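# Flatico Brings Robot Arms to Gift Basket Packing at Its Cárdenas Plant

CÁRDENAS – Flatico, which packs fruit and gift baskets for grocery and hotel customers, will put robot arms to work on its basket tables this July after a trial at the Cárdenas plant.
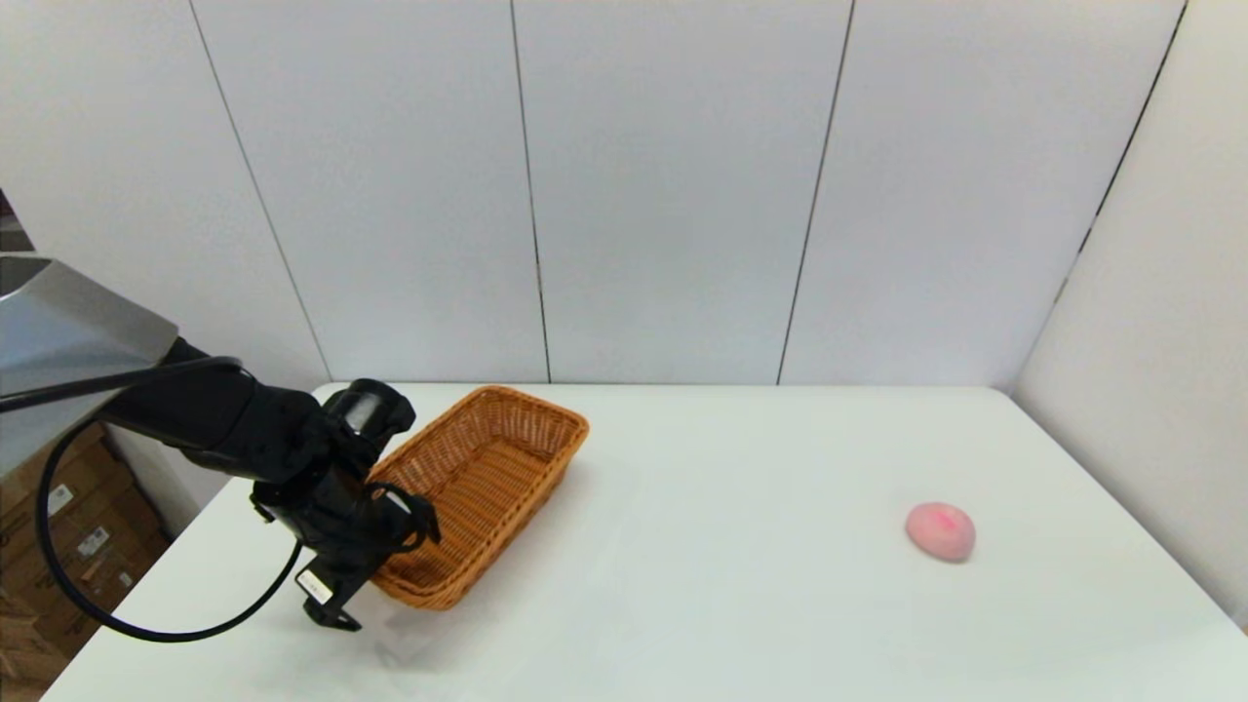
The arms will take over placing fruit in the baskets, the part of the job that staff have long said is hardest on shoulders and wrists. Packers on a full shift reach across the table thousands of times, and in the weeks before the holidays the company has often had to ask for overtime to keep up.

Gistum, an automation firm based in Usska, supplied the arms and the software. The two companies began with single-item tests, one basket and one piece of fruit at a time, before moving on to mixed orders. Staff from the packing floor took part from the start and decided which basket styles the arms should learn first.

The plant employs 609 people, and 27 of them work at the basket tables. None of those jobs will be cut, Flatico said. Packers who now fill baskets by hand will move to checking fruit, arranging the top layer, wrapping, and running the new stations. Everyone at the tables will get six days of paid training, and those who complete it will move up one pay grade.

"The people who pack our baskets know what a good one looks like, and that part of the work stays with them," the company said in a statement. "We want them to go home less sore."

Flatico expects the new stations to fill almost 4,000 baskets a week once all of them are running. Large or odd-shaped orders will still be packed by hand, as will anything with glass jars or bottles. The arms can be slow with very ripe fruit, and Gistum is still adjusting how firmly they close.

Shift times will change for some employees. The early shift will start at 6:30 a.m. instead of 5 a.m., and Sunday work at the basket tables will become voluntary outside the holiday season. The new schedule has been posted in the break room and at both time clocks.

Packers will be able to stop a station at any time and finish an order by hand. Supervisors will log each stop and share the list with Gistum every week during the first season.

Flatico packs and ships fresh fruit, dried fruit, and gift baskets from Cárdenas. Gistum builds automated handling equipment for food and light goods packers.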